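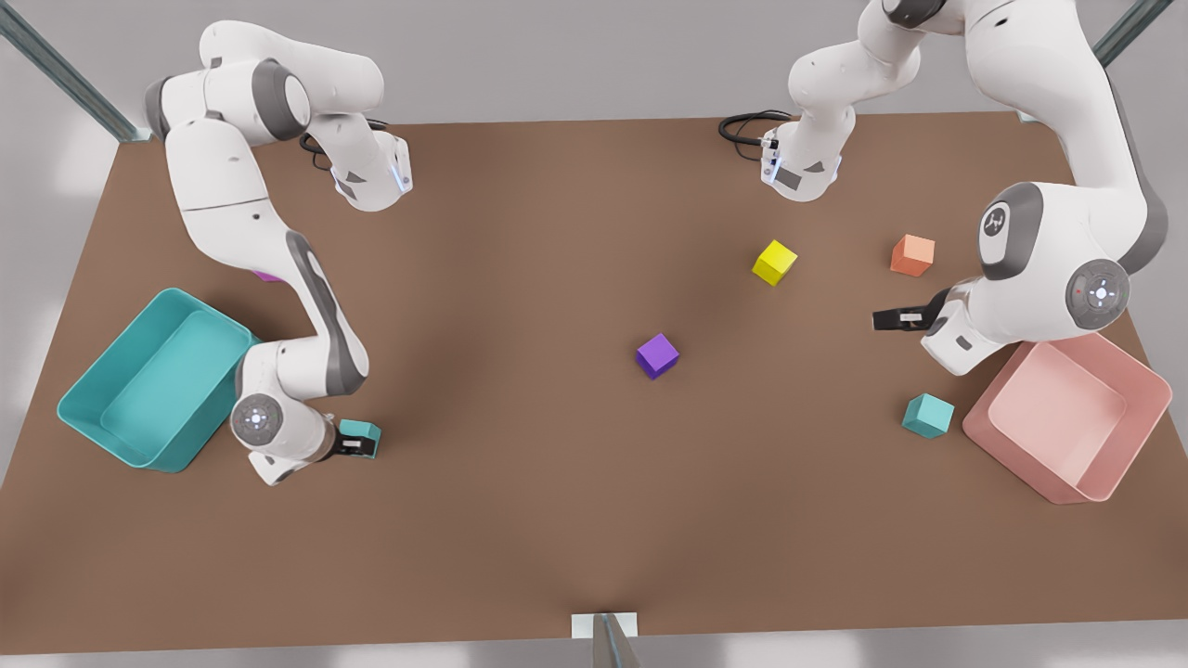

Tablero marrón mate sobre suelo gris claro.

Llevaba desde agosto diciendo que iba a escribir sobre la mesa y al final me ha dado diciembre, así que vamos allá. Para los que llegáis nuevos: en verano jubilé mi escritorio de estudiante (el que se movía cada vez que le daba a la tecla de borrar) y me compré la Stovau de Trestbridge, en marrón mate. La uso para todo: trabajar, coser, envolver regalos y, algún que otro domingo vago, cenar viendo una serie.

Empiezo por el montaje, que es lo que más me preguntáis. Las instrucciones vienen en una sola hoja doblada en mil partes, con dibujos pequeñísimos, y los tornillos van todos juntos en una bolsita, 24 en total, de dos largos que a simple vista parecen iguales. ¡No lo son! Yo puse uno largo donde iba uno corto y tuve que desmontar media mesa. Con la llave que traen se tarda una eternidad, y además te deja la palma de la mano hecha un cuadro. Mi amiga Fernanda Garcia vino con su destornillador eléctrico y el resto cayó en lo que tardó en hacerse el café.

Una vez montada, firme como una roca. Le he puesto encima la máquina de coser, que pesa lo suyo y vibra como una lavadora vieja, y no se mueve nada. Bueno, miento: si coses a toda velocidad se nota un temblorcito en la esquina de la derecha, pero creo que es mi suelo, que tiene una baldosa más alta desde antes de que yo llegara al piso. Con un fieltro debajo se arregló.

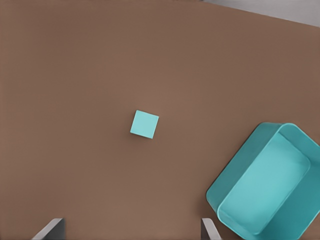
El color me tenía preocupada. Yo venía de una mesa blanca brillante, de esas en las que se ve hasta el último pelo del gato, y el marrón me parecía un poco de despacho de notario. Pues ahora no la cambio. No refleja la lámpara, no me cansa la vista por la tarde y el polvo se disimula una barbaridad (mi madre dice que eso es un defecto, cada una con sus ideas). Lo que sí se nota son las huellas de grasa. Una mano con crema y ya tienes ahí los cinco dedos hasta que pases el trapo.

Sobre la limpieza he hecho pruebas de todo tipo, algunas sin querer. El café sale con agua. El rotulador permanente sale con alcohol si vas rápida. La cola blanca, si la dejas secar, salta con la uña. Lo que le sentó fatal fue el limpiador multiusos de Dimance, que en la encimera de la cocina va de maravilla y aquí me dejó un cerco más brillante que todavía veo cuando entra el sol de lado – y eso que lo probé en una zona escondida, o eso creía yo. Desde entonces, bayeta húmeda, jabón neutro y se acabó.

¿La altura? Son 76 centímetros y no se regula. Para coser de pie es baja y para teclear es un pelín alta si eres bajita como yo. Lo he resuelto con un cojín en la silla y un taburete para los pies, pero si vais a pasar ocho horas al ordenador, probadla antes en la tienda.
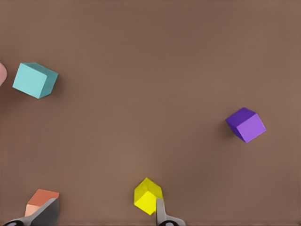

También miré la Salgado, que es más barata y trae un cajón. La tuve delante en la tienda, apoyé los codos y se quejó, literalmente, hizo un crujido. El cajón me daba mucha envidia, eso sí, porque con la Stovau los alfileres y los cables acaban siempre rodando por encima. Tengo pendiente atornillarle una bandeja por debajo y ya os contaré si sobrevive.

El envío, regular. Me dieron una franja de toda la mañana, luego de toda la tarde, y al final llegó al día siguiente con una esquina del cartón aplastada. El tablero venía perfecto, por suerte, bien protegido con espuma. Los chicos la subieron las 3 plantas sin ascensor y sin una mala cara, ¡un aplauso para ellos!

De nota le pongo un 4 sobre 5. El punto que le quito es por la bolsita de tornillos y por el cerco del limpiador, aunque lo segundo sea culpa mía. Si alguien sabe cómo quitar un brillo de un acabado mate sin estropearlo más, que me lo deje en los comentarios, por favor, que he leído de todo (hasta lo de la miga de pan) y no me atrevo con nada.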